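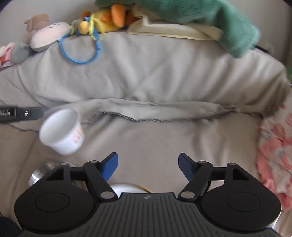 **Muchen Zeng**
Automation technician, Jetamau

April 13, 2025

Spent the day at the Altis open day, mostly in the household handling room. Posting my notes while I still remember them.

---

The room is set up like the corner of somebody's bedroom. Gray fabric with real wrinkles in it, a pile of plush toys, a cup. Everything a factory cell is designed to keep out.

---

Most of the demo was the hand-held gripper. Two blue fingertips on black linkage arms. You hold it, you do the task yourself, and the recording goes into training. Visitors could sign up for a turn. I got one after lunch.

---

First impression: it takes a few tries to stop using your wrist like a wrist. You want to roll your hand the way you normally would, and the tool is wider than you think. I bumped the fabric twice before I got near anything.

---

The white plastic cup was harder than the toys. On its side on soft cloth, there's no firm surface to push against. Come in low and you grab a fold of cloth along with the rim. Come in high and you squeeze the wall of the cup.

---

Plush is forgiving. You can be well off center and still get a decent hold. The annoying part is anything attached to it – ribbons, cord loops, loose threads. A parallel gripper at work never has to deal with a ribbon.

---

I asked the presenter how many recordings they want before they train on a new room. Her answer was 3000. They had 966 from this setup when the doors opened, and the visitor turns were being kept as a separate set.

---

Also asked what gets thrown out. Mostly recordings where the person hesitates for a long time or tries the same grab over and over. A clean miss followed by a clean second try is kept.

---

The talk in the next room was on Čierny, their arm controller. Good slides, not enough on recovery after a dropped part. Somebody from Postine asked about that and got "later this year." I had the same question in March and got the same answer, so we'll see.

---

Practical stuff if you go to the next one: turns are limited to 6 people per session and the list fills early. Sign up before you get coffee. Parking is behind the building. The signs send you to the front.

---

For my own work, the part I'm taking back is the rating sheet. They use 3 grades for each attempt and a short comment line, filled in right away by the person who held the tool. We do ours at the end of the shift and half of the comments say "ok." Going to try it their way on one line for a couple of weeks.

---

Slides from the controller talk are supposed to go out by email. Will add a link to this thread when I get mine.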